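Week 4: Showing the arm by remote control

In this unit you drive the arms yourself and the recorder keeps the joint positions. The model learns from those recordings, so a sloppy run teaches sloppy habits. Each pair records 20 runs in the Grorka lab, with 5 more held back for testing. 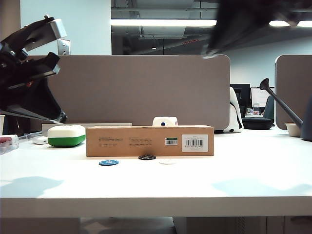

Notes by the Lirska teaching group, Robotics 39
Updated December

Small flat things such as poker chips are the hardest to pick up by remote. Come down slowly, stop above the chip, then close. Tall items behind a box are partly hidden from a low camera, so check your view before you reach.

If you drop something, finish the run and mark it as failed. Don't delete it.

Before next class:
Read the Vallar handout on grip force.
Label your runs and save them to the shared folder.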